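Phone Storage Rules and Class Time at Two Schools
Student project report, Umside College, June

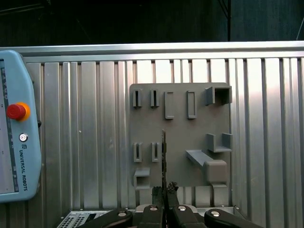 The project compared two rules on student cell phones. Nullwood High collects phones at the door and returns them at 3 p.m. Liew High lets students carry them, switched off. We used the sign-in logs of both schools and a short survey, which drew 1621 usable replies from around 2000 forms.

Late arrivals to first period were higher at Nullwood — the line at the collection desk accounts for most of the gap. Calls home through the school office were also higher there. Teachers at Liew reported more interruptions, mainly after lunch. Survey answers on privacy did not differ much between the schools. The logs do not record phones kept in bags, so use at Nullwood may be undercounted.

Recent reports
Bus Pass Use in Okar
Library Hours and Evening Study
School Lunch Lines, Part 2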